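3.2 Sorting small desk items into open bins 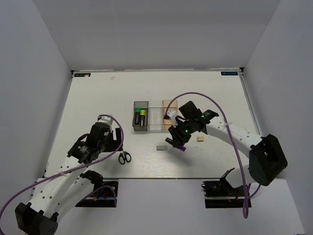 Princess Dagdag

Figure 4. Three bins in a row on the white tabletop, with two batteries in the dark gray bin and an eraser, a small beige block and a pair of scissors on the table.

The second part of the study dealt with the things that collect on a desk and have no fixed home. We left paper and pens out, as these were covered in Section 3.1, and kept to items small enough to be held in one hand. The full pool had 30 items. Each layout drew a few of them and put them on a plain white surface walled on three sides, so that nothing in the background could serve as a cue for where an item belonged.

The bins were the only storage offered. Figure 4 gives one layout in which the leftmost bin is dark gray and translucent, the middle one is clear, and the right one is a light tan. The bins carried no instructions about their use. We wanted the categories to come from the objects themselves and from whatever was already stored, following what Dimitriou calls "seeding": a bin that holds something is read as a bin for that kind of thing, and an empty one is read as open to any use.

Batteries were chosen as the seed in this layout. They are easy to recognize, most people have a view on where they should be kept, and they stand upright if the bin walls are close enough. The two in Figure 4 differ in color, one with a green top and one with a yellow-green body. The difference was left in on purpose. In an earlier version of the task, raters who saw a matched pair tended to treat them as a set that had come out of one package, and their answers said more about packaging than about storage.

The loose items were picked to vary in how strongly they suggest a category. Scissors are a tool, and raters rarely disagree about this. An eraser is stationery, though some raters also call it a tool when scissors are nearby. The small beige block has no clear use at all. In the Iver coding scheme it falls under "remainder," a label we kept even though it is not a good description of how people talk about such things. Most of them say "bits" or "odds and ends."

Raters were shown layouts one at a time and asked to write down which bin each loose item should go into, with a short reason if they had one. This gave 351 placement judgments after incomplete sheets were removed. Reasons were given for over half of them and were coded separately by the author using the Iresen categories (kind, size, safety, frequency of use, color).

Color turned out to be a minor problem. A beige block next to a tan bin invites a match that has nothing to do with storage, and a gray eraser may be drawn to a gray bin in the same way. We did not remove layouts with this feature — there would have been few left — but marked them so that they could be compared with the rest in Section 4.

Scissors raised a different question. Several raters put them in a bin by themselves and gave safety as the reason, while others objected that the handles would stick out and preferred to lay them flat beside the bins. Our answer sheet had no space for "leave on the table," and these answers were written in the margin. They were entered under a separate code. The Stitalora inventory, which we used as a model for the sheet, has the same gap.

Item positions were not balanced across layouts. An item lying directly in front of a bin may be assigned to it for that reason alone, and the present data do not allow us to separate this effect from category. Section 4.1 reports the placements by item, and Section 4.2 takes up the reasons.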